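Speaker notes: Choosing a processor platform for the next office tablet
Session two, after the morning break
Presenter: Bhavana Shenoy, Device Planning, Ondent

Opening

Good morning, and thank you for staying for the second session. My name is Bhavana Shenoy, and I work in device planning at Ondent. My colleague Iulian Oprea prepared the test results and will take technical questions at the end.

The subject this morning is a narrow one. Our current office tablet, the Tikov, is reaching the end of its supply contract. We must decide which family of chips its successor will use, and we must decide before the software team fixes its own schedule.

Slide 2: Where we stand

The Tikov was chosen for its low price and long battery life. It has served both purposes well. The complaints we receive concern two matters: slow start-up after an update, and poor handling of large shared documents.

(Pause here. Ask how many in the room use a Tikov every day.)

Slide 3: The two candidates

The first candidate keeps the present chip family and moves to a newer version. Existing applications would run without change. The second candidate, which the project team calls Brurkadham, uses a different family and would require every in-house application to be rebuilt and tested again.

Torunn Öberg's group has reviewed the application list. Most of the programs can be rebuilt with little effort. The expense reporting tool and the badge reader software cannot, and both depend on code supplied by outside firms. We have written to those firms and await a reply.

Slide 4: Test results

Each candidate was run through 1000 document openings on the standard office network. Brurkadham was faster with large files. With short files there was no difference that a member of staff would notice. Do not read out the full table — it is in the handout.

Battery life was measured over a working day with the screen at normal brightness. Both candidates lasted from opening to close of business. The newer version of the present chip became warmer under heavy use, and the case design would have to allow for this.

Slide 5: Support and supply

Young-sook Lim has asked that support be considered on equal terms with speed. I share that view. A tablet that cannot receive security updates must be withdrawn, whatever its condition. The supplier of the present family has offered a longer update period than the one we now have. The Brurkadham supplier has not yet put its offer in writing.

Slide 6
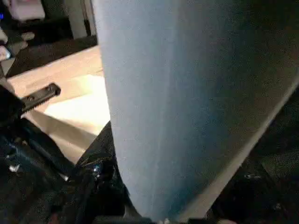
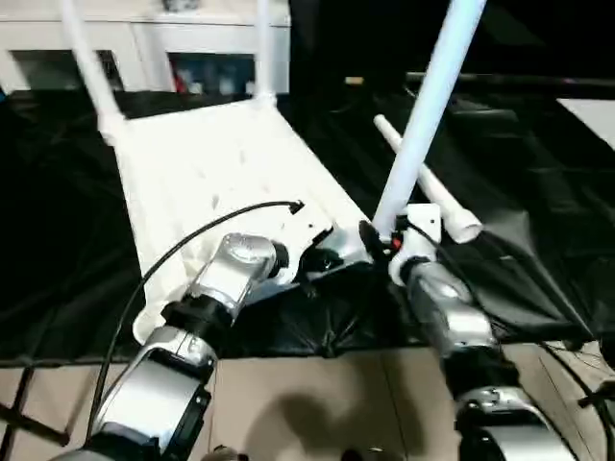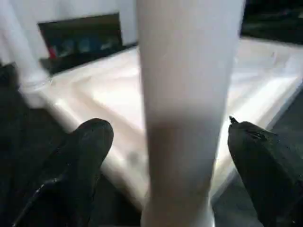
Slide 7: Cost

The first order would be for 2070 units. On price per unit the candidates are close. The difference lies in the work that follows: rebuilding applications, retraining the help desk and running two systems side by side during the change. These costs fall on Brurkadham alone, and they should be shown as a separate line in any budget request.

Slide 8: Recommendation

We recommend a trial of both candidates in the Moldovan building, with 10 members of staff on each. Indira D'Souza has agreed to supervise the trial and to collect the weekly reports. No order should be placed until the outside firms have answered and the update terms are in writing.

(If time is short, go directly to questions. If asked about keyboards, say that the present covers will fit neither candidate and that a separate paper is being prepared.)

Questions to Iulian Oprea. Please use the microphone at the side of the room, and give your department before you speak.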